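Menü Start Projekte Berichte Förderer Kontakt
Suchbegriff eingeben Suchen

Zwischenbericht an die Förderstiftung Zureo: Wiederaufbau der Juron 2000

22. August 2023

Liebe Leute bei Zureo,

ihr wolltet wissen, was euer Geld in der Werkstatt so treibt, und ich fange mal mit dem Schönen an: Der Motor läuft! Noch nicht rund, und im Standgas säuft er nach kurzer Zeit ab, aber er läuft, und ich habe mich gefreut wie ein Kind. Wer den Klumpen Rost vom letzten Bericht noch vor Augen hat (festgegammelte Kolben, Mäusenest im Luftfilterkasten), kann sich vielleicht vorstellen, wie still es vorher in der Halle war.

Der Zylinderkopf war beim Schleifen in Uvcombe und ist seit Juli zurück. Neue Ventilschaftdichtungen sind drin, die Steuerkette auch, und die Ölpumpe habe ich gleich mitgemacht, wo doch eh alles offen lag. Beim Vergaser bin ich mir unsicher - die Membranen sehen gut aus, aber die Hauptdüsen gefallen mir nicht. Da hat mal jemand mit einem Bohrer nachgeholfen.

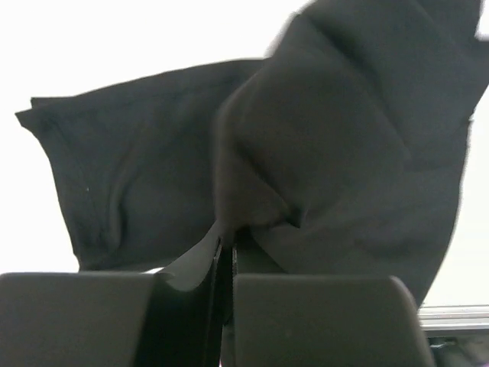
Wie viel vom Budget ist schon ausgegeben?
Von den 3000 Euro der zweiten Rate sind 2000 weg, der größte Teil davon für den Zylinderkopf und die Lager.

Der Rest reicht für Reifen, Bremsleitungen und den Kabelbaum, wenn ich den Kabelbaum selber baue. Das habe ich vor, obwohl mir davor ein bisschen graut. Der alte ist an acht Stellen geflickt, teils mit Lüsterklemmen, und hinter dem Scheinwerfer steckt ein Stecker, den ich in keinem Schaltplan wiederfinde. Falls bei euch noch jemand ein Werkstatthandbuch zur frühen Juron liegen hat: bitte, bitte melden! Meins ist für das spätere Modell, und da sitzt der Regler woanders.

Am Fahrwerk ging es langsamer. Die Gabel ist zerlegt und die Standrohre haben Pickel, zum Glück oberhalb vom Dichtbereich. Ich habe zwei Angebote fürs Neuverchromen eingeholt und finde beide happig. Vorerst bleiben die Rohre so, poliert und gut gefettet. Die Schwinge ist lackiert, die hinteren Federbeine kommen von Quan und passen, nachdem ich die Buchsen abgedreht habe. 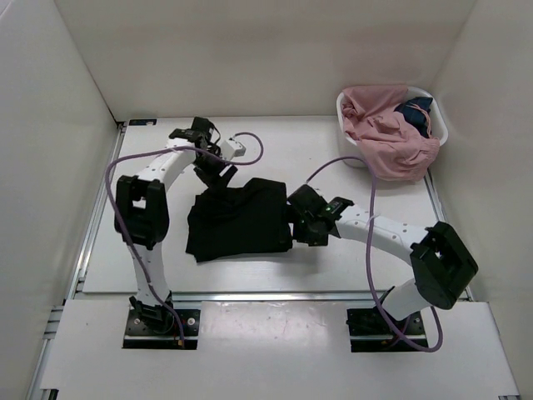

Wann soll die Maschine zur Vollabnahme?
Im Dezember, sofern Bremsen und Elektrik bis dahin fertig sind und ich einen Termin bekomme.

Ja, ich weiß, im Antrag stand Herbst. Die Kurbelwellenlager haben mich viele Wochen gekostet, erst kamen die falschen, dann wieder die falschen, und beim dritten Anlauf fehlte ein Simmerring. Die Zeit habe ich in den Tank gesteckt: entrostet, versiegelt, grundiert. Beim Farbton schwanke ich noch zwischen dem originalen Dunkelgrün und dem Rot aus dem alten Prospekt (das Rot gab es laut Prospekt nur gegen Aufpreis, und ich finde es großartig).

Als Nächstes sind die Düsen dran, danach Synchronisieren und die erste Runde über den Hof. Die Bremsleitungen bestelle ich, sobald der Lenker endgültig feststeht, der jetzige ist mir einen Tick zu breit. Belege und Stundenliste gehen wie immer per Post an euch raus.

Viele Grüße aus der Halle, und kommt gern mal vorbei, Kaffee ist da!

Kontakt | Impressum | © 2023 Werkstattprojekt Juron | Nach oben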